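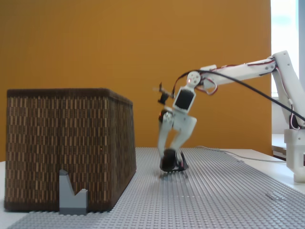 Week 4 - phones and attention, notes for section B

Quick recap first. Last week = hardware. Screens, batteries, why everyone upgrades. This week is the software side, mostly notifications.

Key terms (know these for the May test)
- push vs. pull. Push comes to you, pull means you go and check.
- badge: the little number on the icon
- batching: holding alerts back, sending them in one lump

Case: Finuvero, the budgeting app from the reading. First version sent an alert for every purchase. Users turned alerts off completely, then missed the ones about low balances. Second version batched them, 4 a day. Complaints dropped but so did opens - discuss who that's good for.

Cludville survey, 885 people replied. Almost 2000 were asked, so be careful with it. Who doesn't answer a survey about phone use? Write down two guesses before class.

Grayscale mode - some of you asked. Try it for an evening, note when you switched back and what you were doing. Don't need to share it if its private.

Homework: log your own alerts for one day. App name, time, did you open it. Table is fine, no essay. Bring it on paper, the upload page is still brokn.

Reading for next time: the Gape chapter on default settings, up to page 22. Skip the box on Wolent, we'll do that together.

Filed under: Handouts, Mobile Tech
3 comments | 11 shares

Related
Week 3: Batteries and the upgrade cycle
Week 5: Default settings
How to keep an alert log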